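Wollard open day (robotics)

From the Tramum pages, a hobby encyclopedia of small robotics events. Category: Demonstrations and open days. See also: Mamisell arm, Cloth handling, Mfaume hall.

The Wollard open day is a yearly public visit to the Wollard workshop, where a small team works on robots that handle soft things like clothes, towels and bedding. It's held in the Mfaume hall, on the ground floor. I've been to it 2 times now and I'm the one who keeps this article going, so please forgive the "I" all over it (the Tramum editors say it's fine as long as the facts are right).

Background

Wollard started out fixing sewing machines, and you can still tell. There's a long bench of old presser feet and bobbins by the door, and half of the staff would much sooner talk about thread than about motors. The robot side came later, when Marwan Saliba joined and began trying to get a pair of arms to fold a tea towel. He told our group that the tea towel took him from one July to the next! The first open day was for neighbours and family, and it grew from there, mainly by word of mouth.

How the visit works

You book a slot, you turn up, and you get a paper badge. Groups are let in 20 at a time and each tour lasts 35 minutes, though ours ran well over as people kept asking things. On the last one I went to, Thu 22 February, there were 70 places in all and the late slots went first.

The tour has a talk, a walk past the benches and then the demonstration, which everyone has really come for. Children sit at the front. There's tea afterwards, and the biscuits are better than they need to be.

The talk

Marwan gives the talk himself, standing up, with no slides. He's very good at it. His main point is that a box stays the same shape when you pick it up and a shirt doesn't, so a robot that's brilliant with boxes can be hopeless with laundry. He hands round a bag of odd socks and asks everyone to fold a pair with only one finger and thumb from each hand. It's much harder than it sounds, and the man next to me gave up and put his in his pocket (he did give them back).

He also explains the word "grasp", which on these pages has its own article. Put simply, it means where the fingers close and how. With cloth you can pinch an edge, scoop from underneath or grab a bunch in the middle, and each one leaves you with a different muddle to sort out next.

The demonstration

The demonstration is about picking up, moving and folding clothes with two grippers. Wollard calls its set-up the Mamisell arm, which is a bit confusing when there are two of them, but the name has stuck. The grippers are simple things, with two pointed black fingers each, and I think people expect something far more like a hand.

What surprised me was how much of the job is done near the surface the cloth is lying on. A thin hem on a soft seat is an awkward thing to get hold of. Press too hard and you're pushing into the padding, stay too high and you close on air. Marwan likes upholstery for this very reason, as most of us dump our clean washing on a chair or a sofa anyway. 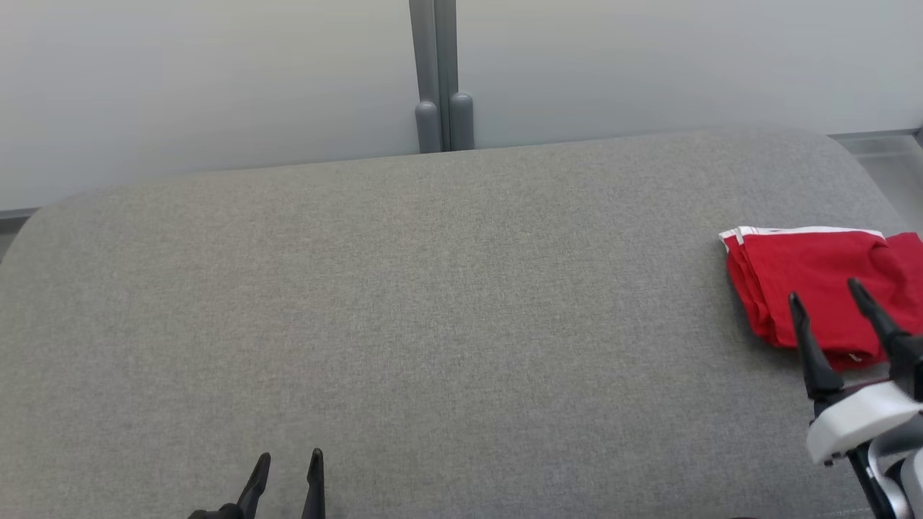
Red cloth with a white stripe on the grey bench, one gripper right at it and the other lower down to the left.

I'd say stand to the side if you can. From straight behind, the arms block a lot of what you want to see, and the interesting bit is all in the fingertips. It's also slower than the clips people share online. There are long pauses where it looks as if nothing is going on, and then a small shift of the wrist that makes the whole room lean in.

Questions from visitors

The most common one is "when can I buy it?", and the answer is that you can't. Somebody also asked whether it could iron, which got a laugh and then quite a long and serious reply on steam.

Practical notes

The entrance is at the side, down the ramp, and the front door stays locked on open days. Bags are left on the hooks. Photos are fine but flash isn't. Booking for the next visit goes up on the noticeboard at the Mfaume hall, and I'll add the details to this page when I have them.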